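4. Can the cell do the chore yet?

In this section we ask a narrow question. A repair shop receives desktop computers which are many years old, and a person must open them, put parts in or take parts out, and close them again. We would like to know how much of this work can be given to a machine today, with a normal shop budget and no specially prepared computers.

4.1 The task

We chose the placing of a processor into its socket, because the technicians at the Gunmont workshop named it as the step they least like to hand over to a beginner. The side panel is taken off by hand and the tower is laid on its side. The socket is opened before the trial begins. The arm must then fetch the processor from a pocket in a grey printed fixture plate, carry it over the wall of the case and lower it into the socket in the correct orientation. Figure 3 shows the cell with a tower on the table and the processor in its pocket.
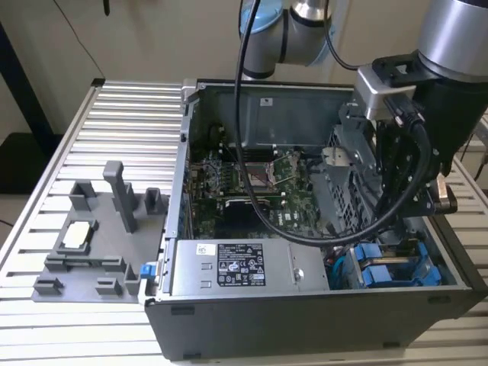

A trained person does this step in a few seconds and hardly looks at the fixture. For the arm, most of the difficulty lies in the travel between the two places. The inside of a tower was laid out for human fingers, which can bend around a drive cage or push a thin wire to the side. Our gripper has a stiff body, and its own cable needs room too. Efe Effiong, who programmed the motion, made the path higher two times during the study for this reason. The higher path is slower — but we accepted the loss of time.

We ran 292 trials with the Skuda controller. A trial was counted as successful only if the processor was seated flat and the technician, Bello Shehu, did not touch anything until the arm had returned to its rest position. The limit for one trial was 80 seconds. When the limit was reached the trial was stopped and noted as a failure, even if the arm was very near to the goal. Some readers will find this rule too hard. We kept it, as a shop which waits longer than this will simply do the job by hand.
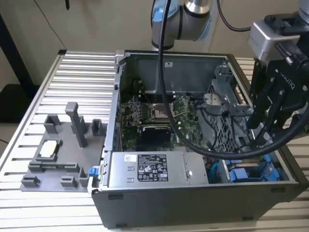
The failures were not spread evenly. Picking up from the pocket was the most reliable part, and we think this is mostly the merit of the fixture and less of the controller. If the same part was laid freely on the table in our early tests, the grasp was often turned by a small angle, and the error was carried all the way to the socket. Lowering the part was the weakest step. The arm could usually find the socket, but it could not always feel that one corner was standing higher than the others.

4.2 What remains for the person

Hadiza Ogbonna interviewed the technicians after the trials. They liked that the machine does not get tired, but they did not consider that it saves them labour at present. Somebody must still remove the panel, open the socket, load the fixture and watch. In their opinion the chore has only changed its shape. We agree with them for small shops. For a site such as Okeke, where the same model of tower arrives in large lots, the answer could be different, and we return to this in Section 5.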